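Progress report to the Standavberg Fund
Veterans' oral history collection, second period
2026-10-09

Dear friends at the Fund,

It is a real pleasure to write to you again, and I'm happy to say there is plenty to tell. When we last reported, we had only just begun sitting down with former infantry and engineer soldiers to record their memories of service. We have now finished 8 full interviews, most of them running well past the two hours we had planned (old sergeants, I have learned, do not like to be hurried, and I wouldn't dream of trying).

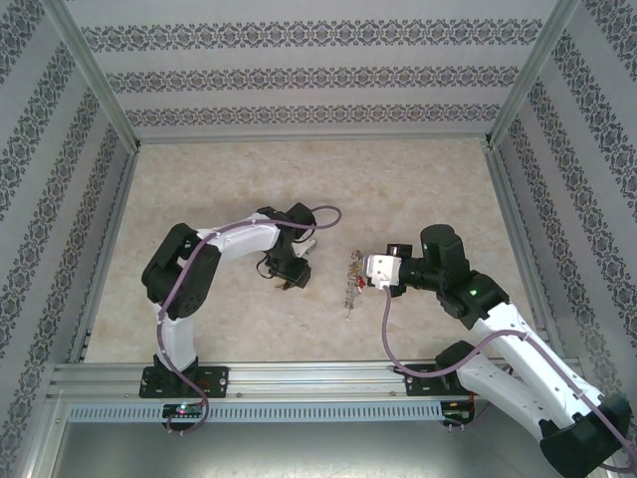
Cleltska Military History Department, Oral History Team

The transcripts have come to 1,014 pages so far, and Deming Xia has read every one of them against the audio. It is slow work. Unit nicknames, map references and the names of small villages all have to be checked, and we send each transcript back to the veteran before anything goes on the shelf. Two of our speakers asked for passages to be closed to readers during their lifetimes, and we agreed right away. One of them had never talked about that night with his own family, and he has since asked us for a second copy to give to his daughter!

Money next. Of your grant, $2,000 went on travel in August, when we visited three men who can no longer make the trip to us. The transcription bill from Alico was a little higher than we budgeted, and we covered the difference by putting off the printed booklet until spring. I hope that meets with your approval, and do please call me if it doesn't.
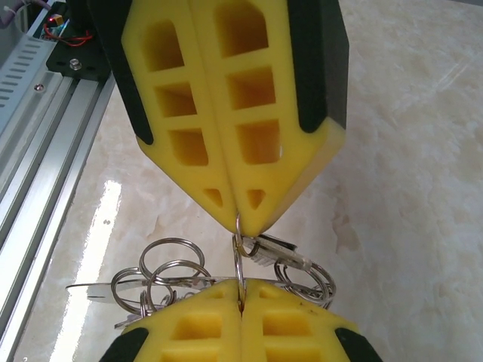
The other thing holding the booklet back is permissions. Several of the letters and snapshots lent to us were sent home by men who did not return, and we would like to hear from their relatives before we print a word. Four families have written back warmly. We are still looking for two more.

Before the next report we hope to record 10 further interviews, this time with medics and radio operators, whose stories are thin in our collection. The Ding reading room will hold the finished transcripts, and you would be very welcome to come and spend an afternoon with them.

With warm thanks from all of us on the team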